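Repair or replace the office PC?
581 views · 21 replies · 3 shares

tunodberg_mick
We run a small tent hire place and the accounts PC has started switching itself off around lunchtime. It's an old black tower. The local shop wants 60 just to look at it, and Wiltent (they do our phones as well) have quoted 780 for a new one set up on the desk. I only need it for invoices, email and the booking sheet. Is an old tower worth putting money into?

PeatAndPaper
Depends what's wrong. Shutting off at the same time every day could be heat. Check the vents before you pay anyone, and try it on a different socket. If you open it up, switch off at the wall and take the lead out first.

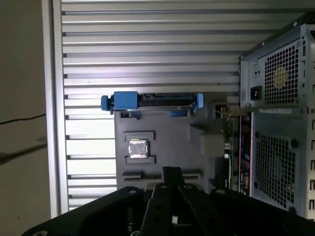
Re: Repair or replace the office PC?

GrahamZ
I'd bin it. By the time you've bought a power supply and a day of someone's labour you're well on the way to a new one. Old machines are a false economy in a business.

PeatAndPaper
Can't agree with that. Towers are the one type of computer you can still mend at the kitchen table. The power supply is a box held in with screws, and memory just clips in. Lay the case on its side with the panel off and you can get at most of it.

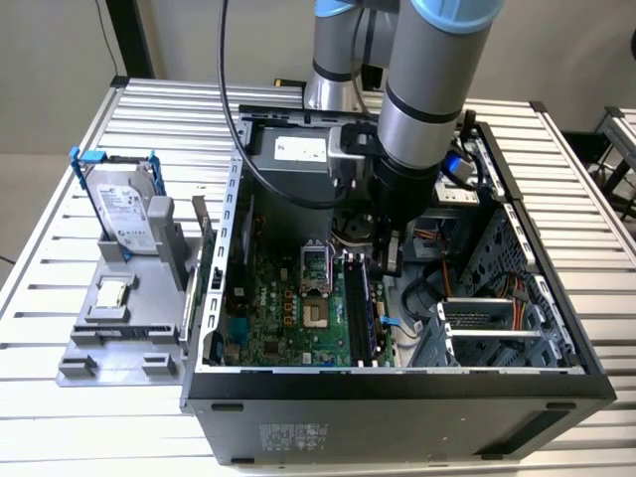
Side panel off, memory slots to the right of the open CPU socket.

GrahamZ
You can mend it, yes. My point is whether he should. What does a morning without invoices cost him?

tunodberg_mick
Fair question. In June, quite a lot. In winter, nothing.

Aoi Maruyama
I do the books for two firms and both had this argument. One kept the old tower and it's still going. The other bought new and then found their Zorer label printer wouldn't talk to it. Whatever you choose, copy the accounts file somewhere else today. Also look at the label on the power supply and write down what it says before ordering another, as they aren't all the same.

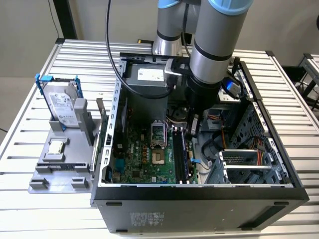

The power supply is the dark grey box with the white label.

ishida_fan
Seconding the backup. I lost a year of receipts through putting it off.

tunodberg_mick
Backup done at 4pm. Vents were full of fluff, so I've cleaned them and will see if it gets through tomorrow lunch. If not I'll try a power supply first.

GrahamZ
Still say you'll be buying a new one by spring.

Like (8) · Share · 2 more replies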